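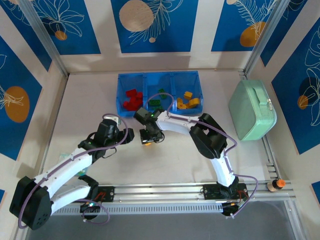
3.2 Workspace and sorting task

We settled on brick sorting after a pretty long argument in July, when half the club still wanted to fold towels. Bricks won - they're cheap, they survive being dropped, and you can tell from across the room whether one ended up in the wrong place! The tray has three compartments, one each for red, green and yellow, and both arms share the same table and the same rail (Figure 2).

Figure 2. The cell used for the sorting task, with both arms on the rail and the three-compartment tray toward the back wall.

Meron Gebreyes wrote the scheduler, which we call Lilix, and I did most of the driving. Lilix hands each arm one brick at a time and keeps a no-go zone between the grippers, so that they don't both dive for the middle compartment. Our first version of that zone was way too generous, and the arms spent most of their time politely waiting for each other. Busisiwe Mathebula suggested shrinking it whenever one arm was parked, and that's the version we report on in Section 4.

We ran 800 picks in all at the Nillcombe lab and threw out 166 of them, mostly from an early batch where I had the tray rotated the wrong way in the config file (sorry, everyone). The remaining picks are logged with the color requested, the arm used and the compartment where the brick landed. Green gave us the most trouble with the default threshold, so we retuned it by hand before the second batch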